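Two Hundred Shirts: What We Learned Filling a Box on Purpose
Speaker notes, Naveed Arain. Keep the water within reach.

Slide 1. Say hello, say name, say Colent. Thank Csenge Simon for the invitation and for moving me off the slot after lunch.

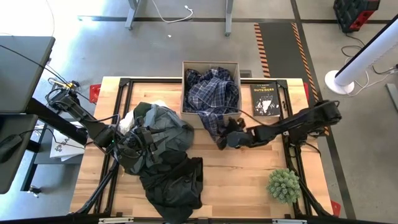 My job title has the word "research" in it. Most of May I spent picking clothes out of a box and putting them back. If anyone's parents are still asking when they'll get a real job, they can have my number.

Slide 2. The task. One garment out of the box, onto the table, both arms allowed. A person drives the arms, we record the joints and the video, and the model gets to copy the person. Pause. Mention that the person is usually Andor, who learned to fold from his brother, so the model now folds like his brother.

Slide 3. Why the table is a mess. We started tidy: bare wood, one shirt, box in the same place every time. After 200 episodes we had a policy that was excellent at that shirt. Jolán Gál moved the box by the width of her hand and it grabbed air, with great confidence, 50 times in a row. (Play the clip. Let them laugh. Don't talk over it.)

So now there's clutter. A jacket in a heap, a plant, a paperback of The Outsiders leaning on the box. None of it is part of the task. The arms have to learn what to leave alone, and so did two of our operators.

Slide 4. Numbers. 547 episodes recorded in the second round. 61 thrown out. Read the reasons off the slide, slowly:
- operator sneezed
- sleeve caught on the box and operator said a word
- wrong garment, nicely done
- forgot to press record (how this one got counted is a long story, ask Győző)

Slide 5. Shiny fabric. Cotton is polite. Slippery jackets slide out of the fingers, and the operators fix it by shoving the gripper down into the heap and hoping. That works for people. The model copied the shoving and left out the hoping. We now ask for a slower approach and a second try if the first one slips, and we keep the slip in the recording. Failed grabs followed by a recovery were the most useful thing we collected. Say this twice, it's the one line I want quoted.

Slide 6. Labels. We use Stakov for review. Two people watch every episode and mark where the grasp starts. They disagree a lot. Show the chart, skip the formula unless Pintér people are in the room, in which case they'll ask anyway.

Slide 7. Next. More garments, worse garments. Porkemgate has offered us their lost property, and I've said yes without looking in the bag.

Questions. If asked when it will do laundry at home: smile, point at slide 4.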